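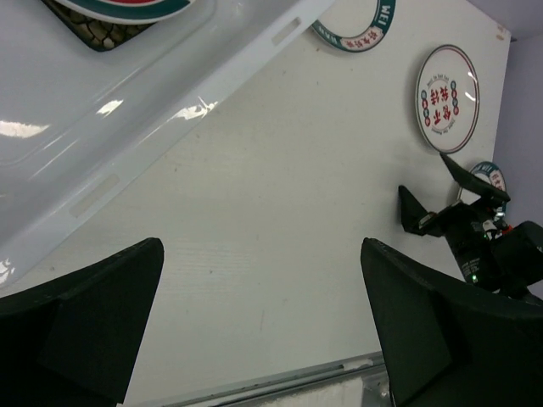

Akureyri, Aug 1, 2021

Progress report on the Kvaran reading rooms, second period
Prepared for the Demora Fund by Bergþóra Vigfúsdóttir, project leader

Dear Svend Arnardóttir,

With this report I inform you about the work in the second period of our grant. The first report was mostly about finding the rooms and signing the papers. Now the rooms are open and I can write about the people who use them.

Opening and visitors

Both reading rooms opened on the planned day. The one by the harbor is open in the afternoon and early evening, and the one in the old school is open in the morning. In total 96 adults have registered for a library card through the project. Of these, 41 have taken part in a conversation group at least once. In the application we hoped for more in the groups. Many people work shifts in the fish plant and the hotels, and their hours are changed with short notice, so they register and then they cannot come. We have started to let people move freely between the groups, and the attendance is better after this change, especially in the evening.

The tables and shelves in the harbor room are in place. The old school still uses furniture which we have on loan from the municipality, and we must give it back before winter.

Books

The collection has grown to around 2,000 books. The largest part is in Polish, after that come Spanish, Icelandic in easy language, and English. Cirilo Palacios has selected the Spanish books and has also repaired many of the older donations. He asks me to write that the children's books get worn much faster than we planned for, and I agree with him. Some picture books have already been taped several times.

The catalog is made in Flurnix, as was agreed. It took us longer than expected to learn the system, and the letters þ and ð did not print correctly on the spine labels in the beginning. The supplier has sent us a new version, and the labels printed in the last weeks are correct. The old labels will be replaced little by little, when the books come back from loan.

Conversation groups

Ásdís Bech leads the beginner group and Brynhildur Zoëga leads the group for people who can already speak a little. Each meeting has a theme from daily life: the dentist, the tax paper, a message from school, renting an apartment. The tax meeting was so full that we repeated it. One participant told us that she had lived in the town for six years and it was her first time to speak Icelandic with somebody for a whole hour.

We had to cancel four meetings in the spring due to the rules about gatherings. Two of them were held later outdoors, in good weather, and the other two were not held.

Budget

The spending follows the plan with two differences. Heating in the old school was more expensive than the estimate we received from the owner. Book transport was cheaper, as the Basteretti shop let us put our boxes together with their own deliveries. I ask for permission to move the money left from transport to heating. The total sum is not changed. The accounts are attached in a separate file.

Next period

From the end of August we will start a homework hour for children in the old school, with place for 18 children. The school has already sent the invitation to parents in five languages. We will also look for furniture of our own for that room, and I expect to send you two offers before we buy anything.

One matter is still open. The lease for the harbor room ends next summer and the owner has not yet answered if we can continue. I have written to him twice and will call him next week. I will inform you when I have his answer.

With kind regards,
Bergþóra Vigfúsdóttir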